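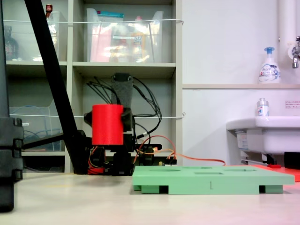 Red cylinder over the worktop, pale green board to the right.

Kitchen worktop tips, and the ones I'd leave alone

I have been writing up household tips from Gourlay for long enough to distrust most of them. The same advice gets copied from one site to the next, and it's fairly plain that a lot of the people copying it have never scrubbed a worktop in their lives. What follows are the ones I've tried on mine, with my verdict.

Vinegar for everything

The internet is convinced that vinegar cleans, disinfects, descales, deodorises and probably does your tax return. It does descale. On a kettle or a chrome tap it's cheap and it works, and I have no quarrel with it there. On general grease it is poor. I wiped half the hob with vinegar and water and half with a drop of washing-up liquid in warm water, and the vinegar half needed doing again. Don't use it on marble, limestone or any other stone that acid will mark, whatever the pretty picture on the website says. And if you have a worktop with a sealed finish, read the maker's leaflet first. Mine said no, in very small print, on the back.

Vinegar and bicarb together

This one fizzes, and I suspect the fizz is the whole reason for its popularity. An acid and an alkali cancel each other out, and you're left with slightly salty water. Used on its own as a damp paste, bicarb is a decent mild scourer for tea stains. Leave it for 10 minutes, rub gently, rinse twice. It leaves a white bloom if you only rinse once. Never mix vinegar with bleach, by the way. I have seen that suggested and it's dangerous.
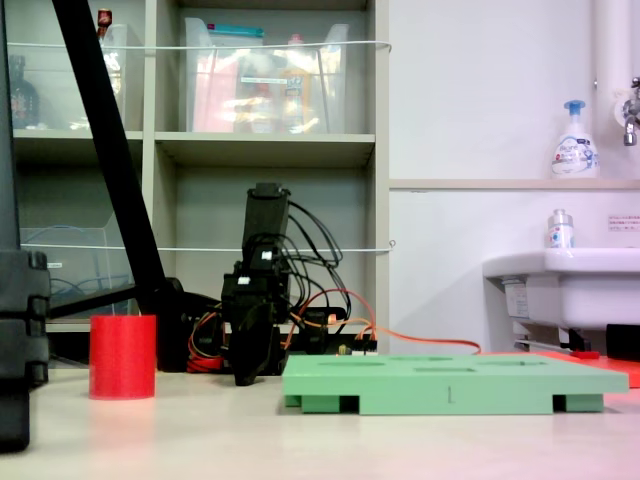
Light green board on its two feet, with the orange cable running past it.

Boards that slide about

You will be told to buy a special grip mat. Femden sells one, I bought it, and it curled at the corners before the month was out. A damp cloth folded flat underneath does the same job for nothing. If your board has feet, the cloth is no use unless it's thick enough to reach them, so put a strip under each foot instead. Take the cloth out when you've finished, or it will go sour and you'll spend a week wondering where the smell is coming from.

Raised boards are supposed to be more hygienic. I'm not persuaded. Air gets under them, fine, but so do crumbs, and a flat board stood on its edge to dry seems to me just as good. Wash both sides either way, in hot soapy water.

Lemon and salt on a plastic board

It smells nice. It did very little for beetroot stains and nothing at all for the knife cuts, which is where the muck sits. A board that is deeply scored wants replacing. No paste will fill it in.

Sprays from the shop

I put the Vurnutano worktop spray up against washing-up liquid for 22 days, one on each side of the sink. The bottle says "up to 2 times the shine". Two times the shine of what, it doesn't say. My sides looked the same, and the spray side was a bit streaky by the window. If you like the scent, buy it for the scent.

Cloths

Microfibre is the one modern thing in this list that I'd keep. Use it barely damp. Wash it without fabric softener, which clogs it, and don't dry it on a radiator if it tends to go stiff. Microwaving a wet sponge to clean it is another favourite of the tip sites, and I won't do it. A dry patch can catch fire, and a new sponge costs pennies.
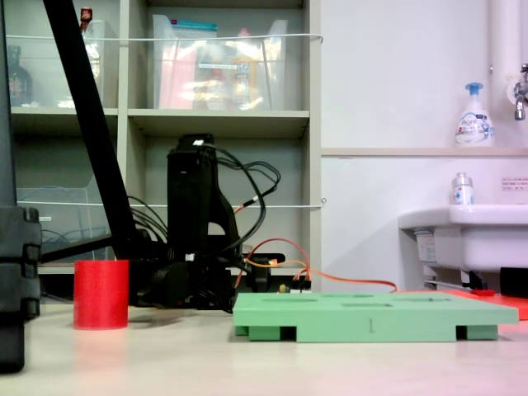 Edges round a sink are where most cleaning advice goes quiet, and where most of the damage happens. Water gets behind the tap, sits against the sealant and turns it black, and no amount of wiping the middle of the worktop will help. The toothpaste trick doesn't touch it. Mould spray shifts the surface marks if you leave it for as long as the bottle says, with the window open. If the black has got in underneath, cut the sealant out and start again. Plain white walls like the one by this sink show every splash, and I've come to think that's a good thing, as you wipe them sooner. Mats are worth a mention too: anything like that orange-red one at the end of the table should be lifted and dried under now and then. I found a ring under mine that had been there since May, and it never fully came out. Jallham make a ring remover. I haven't tried it, and going by the rest of the range I'm not in a hurry.

Last updated August 10, 2018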